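Blank wall in the dining area, paint it or hang something?

tilly_moss
We moved into the new place in September and the one thing still bugging me is the long wall on the dining side of the kitchen. It's flat pale gray, builder's paint, with one window up in the corner. The trim is orange-brown wood and I'm not allowed to touch it (my husband loves it). Everything I hold up next to that gray looks cold. I've been through two sample pots already, a cream and a kind of oatmeal, and the oatmeal went pink at night. Do I repaint or just cover it with pictures? 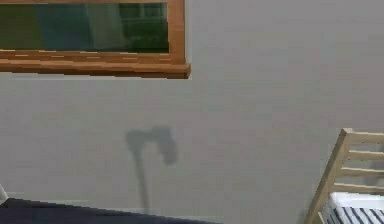
Render: Koivisto room planner

dunlap33
Repaint. Gray with a blue base is always going to fight orange wood. Go to a warm white or a soft green and the trim will calm down. Hanging stuff on a color you don't like just gives you a color you don't like with nails in it.

Radoslava Slanina
I disagree with dunlap33. Gray is fine behind warm wood if the light is right. What bulbs do you have in there? If they are daylight bulbs, swap them for warm white before you buy any more paint. It costs a few dollars and takes five minutes.

tilly_moss
They're whatever the builder left. I looked just now and the box says daylight. So that could be part of it.

porchlight_ed
I'd still paint. We did ours in a Vudora color, I think it was called Dry Sage, and it took two coats over gray with no primer. One can was plenty. Let each sample dry overnight on a piece of poster board and move it around the room. Don't judge it on the wall next to the old color — your eye will lie to you.

dunlap33
Second the poster board. Bulbs will help at night but they do nothing at noon.

Radoslava Slanina
At noon you have a window.

dunlap33
One window, in the corner, on a long wall. The far end is going to look flat all day.

kestrel_b
How is the rest of the room laid out? Kitchen and dining together is different from a closed dining room. If you can see the wall from the stove I'd keep it plain and put one big thing on it. Lots of small frames look busy when there are already cabinets and handles and so on in view.

tilly_moss
It's all one room, kitchen and dining, with a dark gray floor that we're keeping.

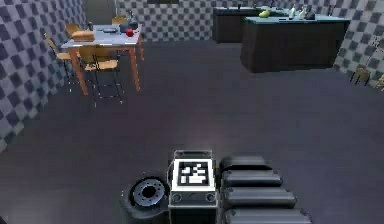
The floor was the expensive part so any wall color has to work with that too. I priced out a big framed print from Umard and it was 1000 dollars with the glass, which is not happening. They have a canvas version for a lot less but the reviews say it sags.

kestrel_b
Skip the canvas. Get a plain oak frame secondhand and put fabric in it. My sister did that with a tablecloth. Hang it so the middle is at eye level for someone standing, maybe a touch lower if people are mostly sitting.

porchlight_ed
With a dark floor I'd stay away from bright white. Too much contrast, and the baseboards will show every scuff.

dunlap33
Bright white, no. Warm white is different. We have a dark floor and warm white walls and it looks good.

tilly_moss
OK, plan for now: warm bulbs first, then poster boards with the sage and a warm white, and I'll leave them up for 11 days until my mother visits. She has opinions. I'll post again once I've picked one.

Radoslava Slanina
Good order to do it in. Check that the new bulbs all have the same number on the box, mixed ones look terrible.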